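From my desk, July

Can we talk about paper? Specifically, all the paper in my house that I have been moving from one spot to another for years and calling it tidying up.

A few of you wrote back after the last newsletter, when I mentioned in passing that I couldn't find my own car title, and the general feeling was: same. One reader keeps hers in the freezer, in a zip bag, on the theory that it would survive a fire. I love this. I'm not going to do it, but I love it.

So this month I finally went through the lot. It took me most of two weeks, working after dinner with the radio on, and I want to tell you how it went while I still remember which parts were awful.

I started with the hall closet, which was a mistake. The hall closet is where the sentimental stuff lives, and if you begin with the sentimental stuff you'll be sitting on the floor at 11 p.m. reading a birthday card from a woman you worked with at Moltow and wondering if she ever moved to Maine. (If you're reading this, Denise, did you?) Start with the utility bills. You have no feelings about utility bills. You can get through a foot of them in one evening and feel like a champion.

I had bills going back to the apartment on Pelerex Street, and I left that apartment before I had gray hair. I had the manual for a bread machine I gave away. I had 15 takeout menus from Sasaki, all the same menu, because they tuck one in every bag and apparently I can't throw out a menu with a nice dumpling on the front. I kept one. It's on the fridge now, where a menu should be.

My friend Saoirse Sheehan came over on the second weekend to help, and she is ruthless. She'd hold up a sheet and give me five seconds. If I said "well, I might need it," into the bag it went. I did fish two things back out after she left, and one of them was my vaccination record, so please don't let your friends be that ruthless. But she was right about nearly everything else, and she was very right about the envelopes. I was saving envelopes! Used ones, with the windows!

Now, what to keep. I'm not an accountant and you should ask one if your taxes are at all interesting. For my own very boring situation I've settled on seven years for tax returns and whatever goes with them, forever for anything with a seal or a raised stamp on it, and one year for bills. Anything to do with the house stays as long as I have the house. Warranties stay until they run out, and I've started writing the end date on the front in big marker so I don't have to squint at the small print every time.

The keepers all fit in one box. One! It's a plain Brakby file box, gray, with a lid that clicks, and it sits on the bottom shelf of the linen closet next to the beach towels. I made the tabs by hand and my handwriting gets worse as you go toward the back. "Insurance" is lovely. "Water heater" looks like it was written on a bus.

The shredding was a whole other project. My little shredder takes six sheets at a go and then sulks for half an hour, so I gave up and took the bags to the shred day at the credit union. They weigh everything as it comes in, and by noon they'd had 2391 pounds from our end of town. I felt a lot better about my four bags after that. The man ahead of me had a pickup.

What I'm still bad at is the new stuff, the paper that comes in the door every day. The box is for things that have already been dealt with. The rest needs somewhere to land, somewhere small enough that it can't turn into a heap, and I keep coming back to a little shelf on the table.
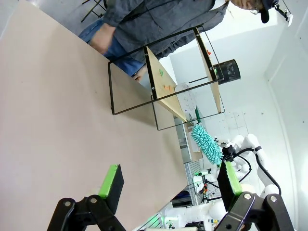
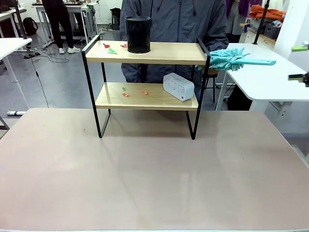 My rule for now is that mail gets opened standing up, before I take my shoes off. Junk goes straight in the recycling by the back door. Anything that needs a check or a phone call goes in one stack, and I sit down with the stack on the first evening I'm not too tired. Sometimes that's a while! But it hasn't gotten taller than a paperback yet, and in the old days it would have slid off the table by now and gone under the radiator.

I did switch the electric and the phone over to email, which cut things down a lot. I tried to do the water bill too, but the town still wants you to fill in a form and mail it to them. On paper. I have the form. It's in the stack.

Next month I'll get to the photographs, and there are more than 700 of those in shoeboxes, so if you have a way of sorting pictures when you don't know who half the people are, please write and tell me. Hit reply, it comes right to me. And if you've got a copy of the old church cookbook with the lemon bars in it, I seem to have shredded mine.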